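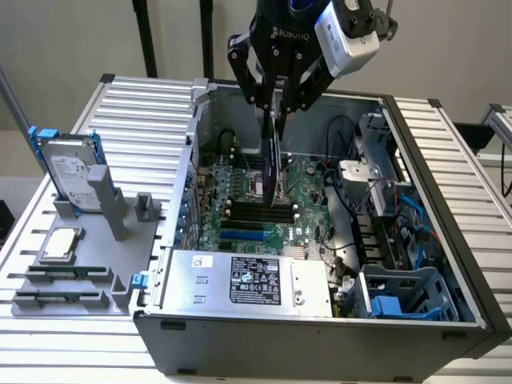 Retired Dell towers stripped for parts at Besevon reuse center

Dec 19, 2022

The Besevon reuse center has begun taking apart a batch of 195 retired desktop computers, the largest load it has accepted since it opened its electronics bench, the center said.

The machines came from Flisar, an office supply company that replaced its desktops this fall. Most are Dell towers. The center will pull the memory, processors, drives and power supplies, test what can be tested, and sell the working parts at its counter or use them in rebuilt computers for local schools.

"People see an old tower and think it's one thing, and it's dead," said Wycliffe Kaijage, who runs the electronics bench. "Usually one part failed, or the whole thing just got slow. The rest is fine. You have to open it up to find out."

The towers arrived on pallets in the first week of December. Each gets a paper tag with a number, and the same number goes on every part that comes out of it. That way a bad stick of memory or a failing drive can be traced back to the computer it came from, Kaijage said.

Work starts with the case on its side and the cover off. Memory is the quickest part to deal with. The modules sit in a bank of slots on the motherboard and are held by a latch at the end. Once the latch is pushed back, the module lifts straight up.

Hard drives come next. In many office towers they ride on plastic rails, often blue in Dell's case, and the center keeps the rails with the drives. Loose rails used to end up in a coffee can, and matching them up again took longer than removing them, Kaijage said.

Every drive is wiped before it is tested. Drives that can't be wiped are drilled and sent out with the scrap metal. The center gives the donor a sheet listing each drive by serial number and what was done with it, a condition Flisar asked for before it signed the load over.

Processors are left until late. The heatsink has to come off first, and the old thermal paste under it can be hard as chalk. After that a small lever releases the metal frame that holds the chip down, and the frame swings up out of the way. The chip goes straight into a padded tray.

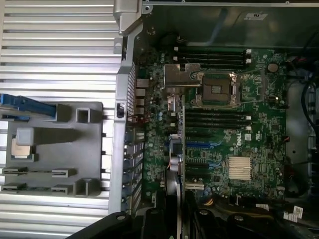 Boards with good sockets and slots are worth keeping whole, according to Kaijage. The bench looks each one over under a lamp for swollen capacitors and damaged contacts, then powers it up outside the case with a known good processor and one memory module. The module is moved from slot to slot until every slot has been tried. It is slow work on boards with two banks of memory slots, and the center does not skip it.

"We sold a board once with a dead slot and the buyer drove an hour to bring it back," he said. "He was nice about it. I would rather not do that again."

The coin-cell battery on each board is checked as well. Many are flat after years in an office. Replacements cost little, and a flat battery makes a computer forget its clock and settings every time it is unplugged, so the center swaps any that read low.

Power supplies are tested under load and set aside if the fan is noisy. Side panels, brackets, slot covers and screws are sorted into bins. Cases with no bent metal are wiped down and kept for rebuilds, and the others go to Economou, a scrap dealer that collects steel and wire from the center once a month. Circuit boards that fail are boxed separately and shipped to a processor that handles them.

By the time of this report the bench had finished 9 of the towers. Kaijage said the pace should pick up now that the bins are labeled and the test station is set up, with most of the batch done by spring. The first few always go slowly – every model line has a clip or a screw in a place you don't expect.

The center has set a goal of 1,000 tested parts from the load. Memory will make up the biggest share. Buyers at the counter mostly ask for memory and drives, usually to keep an older home computer going a while longer, and those shelves have been thin since summer.

Rebuilt computers will go out through Plisine, a program that places desktops with schools and after-school clubs. Plisine has placed 580 machines to date and has a waiting list, the center said. Schools receive a tower, monitor, keyboard and mouse, with the operating system installed. The computers are free, though schools are asked to pick them up.

Not every donated tower suits the program. Some in the Flisar load take an older type of memory that is harder to find in larger sizes. Those will be combined where possible, with memory from two or three machines going into one.

The center is still accepting desktops and laptops from households and businesses. Power cords are welcome. Donors who want a record of drive wiping should say so at drop-off, before the computer is tagged. Printers and tube televisions are not accepted.

Tested parts from the Flisar towers will go on the counter shelves in small lots as they are cleared. Parts carry a 30-day exchange, and buyers should bring the tag number with them. The center does not hold parts by phone.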